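The small things by the basin

When my grandmother moved out of her house in Rondurbridge, the last thing she packed was the toothbrush mug. It was a squat enamel thing with a chip in the rim, and it had stood on the same glass shelf for as long as any of us had been washing our faces there. The beds had gone, the curtains were folded in the back of my uncle's car, and there she was in the bathroom doorway, holding the mug and saying that a house isn't closed up until the brushes have left it.

I thought of her a great deal while I was writing this piece, which began as a few lines about bathroom shelves and has wandered rather further than my editor asked. I had only meant to ask a handful of people what they keep beside the basin and why. But people will talk about their bathrooms at surprising length once you get them going, and they'll talk about toothbrushes longest of all.

Liya Seyoum runs Pevivis, a small guest house on the hill above the old dye works, and she has more opinions on the subject than anyone I've met. She puts a new brush, still wrapped, in every room. She began doing it after a bad February, when the snow came down hard and a coachload of people on their way somewhere else ended up at her door with nothing but their coats. She found them blankets and soup, and made beds out of sofa cushions, but what they asked for over and over was a toothbrush. She had two spare in the house. "I felt I'd let them down," she told me, and she still sounded cross with herself about it.

The next week she ordered 200 from a wholesaler called Kaczorowski. They arrived in a single box so large that it lived on the landing until Easter with a cloth over it and a lamp on top. She has never run out since, and she has become quite particular. She likes a small head and a soft bristle, and a handle with a bit of grip to it for people with stiff fingers in the morning. Guests write to her about the breakfasts and the view, and every so often one of them writes to say thank you for the brush. 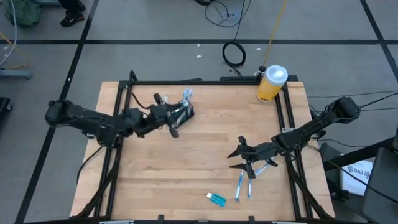
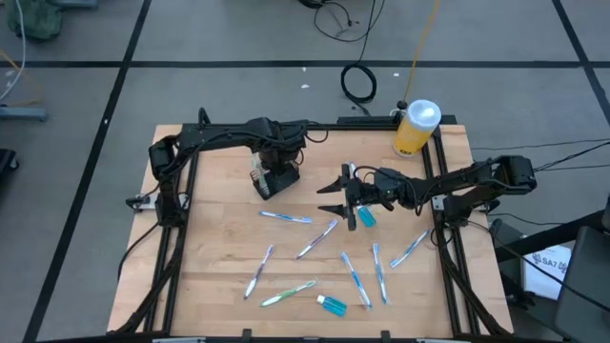
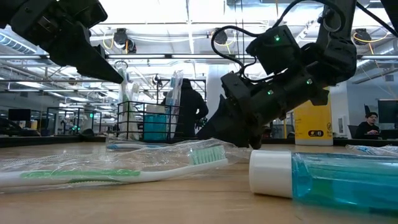 Toothbrushes on and over a wooden tabletop, and two in plastic wrappers (last picture). The black holder is in the first.

There is a sort of etiquette to all this, and every family seems to have its own. In ours, each child had a colour, and the colour was for life. I was yellow. My brother was green, and when the chemist stopped stocking green one summer there were tears, and my mother walked to the next village and back to put things right. I have a friend who grew up one of six and tells me they never had colours at all - they had notches, cut into the handle with a penknife by their father, one for the eldest and so on down. She, being the youngest, had a brush like a comb.

Then there is the question of where they stand. Mugs are friendly, but they do collect a nasty little puddle at the bottom, and you have to remember to rinse them out. Holders with slots keep everybody apart, though they are fiddly to clean in the corners (a pipe cleaner and a drop of vinegar will do it). My neighbour Asta keeps hers in a jam jar on the kitchen windowsill, next to the basil. She brushes her teeth while the kettle boils and looks out at the birds. I tried it for a week and rather liked it, but my husband said it put him off his toast.

I did want to know what becomes of the old ones, and I'm pleased to report that hardly anyone I spoke to throws them straight out. Liya has a bucket of them under the stairs for taps and tile edges. Asta uses hers on muddy boots and, in spring, for dusting pollen from one courgette flower to another. My grandmother kept one in her sewing box for brushing lint off velvet, and one in the shed for the bicycle chain, and heaven help you if you mixed the two up. An old toothbrush will go on working for years after it has left the bathroom, and I find that cheering on a grey morning.

What stayed with me most, though, was something Liya said as I was putting my coat on. When her daughter went off to college she left her brush behind, and Liya couldn't bring herself to move it. It stood there all through the autumn term. Then the girl came home for the holidays, went upstairs, and used it as if she'd only been out for the afternoon, and Liya stood in the kitchen listening to the tap run.

My grandmother's mug is on my own shelf now. It has four brushes in it, one of them yellow, and it needs rinsing out again.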